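Trestness refits staff locker room with rows of small-door cabinets

Trestness, 9th October – Avby, a supplier of storage and interior fittings for shared workplaces, has finished the refit of the staff locker room at its Trestness site. The room now holds 104 individually keyed compartments and is open to all day staff and registered visitors. The work covered storage, lighting checks, wall finishes and a revised layout for the floor area in front of the cabinets.

The previous storage consisted of open shelving and a small number of full-height lockers, many of which were shared. A survey of site users in September recorded 50 requests for a personal lockable space and 30 requests for a clear area in which to change shoes, set down bags and sort equipment. Both sets of requests were used in drawing up the specification. 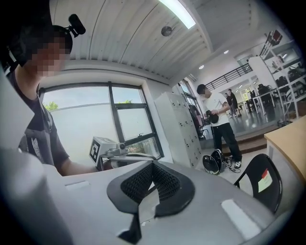 Avby Interiors and Storage Department

The new cabinets are white, with small doors arranged in rows. One of the tall units stands to the right of the large window, whose black metal frame was kept. The surrounding wall is painted white to match. The slatted ceiling is also white and remains in place together with its long fluorescent fixture. The two small recessed lights further back were tested under the same contract.

"The compartment size was the main decision," said Jurgita Grigaitė, project lead at Avby. "A full-height door gives one person a great deal of space that is mostly air. Small doors in rows allow far more users along the same length of wall, and each compartment still takes a folded jacket, a lunch and a pair of shoes."

Larger items are handled separately. Backpacks and cased equipment that do not fit a compartment may be placed on the floor during packing and unpacking, then moved to the equipment store at the end of the corridor. The store is managed by Heino Dambrauskienė and is open during normal site hours.

The cabinet system is supplied under the Hokik name. Each compartment has a numbered key, and a second key is held at the front desk. Locks can be changed from the front of the door without removing the cabinet from the wall. Replacement cylinders are stocked on site. According to the maintenance schedule, hinges and locks will be inspected every 7 months, and the first inspection will also check that the cabinets are level.

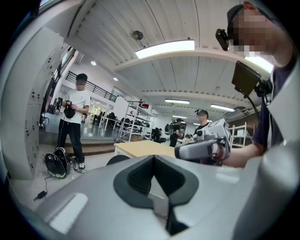 The locker room at Trestness, with a bank of white lockers along the wall and gray flooring.

The layout places storage against the walls and leaves the middle of the room open. Trindade, the contractor for the installation, fixed the cabinets in two stages so that part of the room could stay in use. Wall anchors were set first, followed by leveling and door adjustment. The existing gray floor was cleaned and retained.

"We measured the room with people and bags in it," said Dumisani Lekota, site supervisor at Trindade. "The plan on paper had another row of cabinets. With two users standing side by side and a backpack on the floor, that row would have been in the way, so it was dropped."

Compartments are assigned by the front desk on request. Staff keep the same compartment for as long as they work at the site. Visitors may borrow a key for the day and are asked to return it before leaving. Contents left in a day compartment overnight will be bagged, labeled with the compartment number and held for collection. Power cords and adapters should be coiled and stored with the equipment they belong to.

Users who had a space in the old lockers should hand in the old key when they collect the new one. Unclaimed items from the former shelving are being kept in the equipment store.

Locker requests: Helju Rozīte, front desk, Trestness
Press contact: Mahfuz Bhattacharjee, Avby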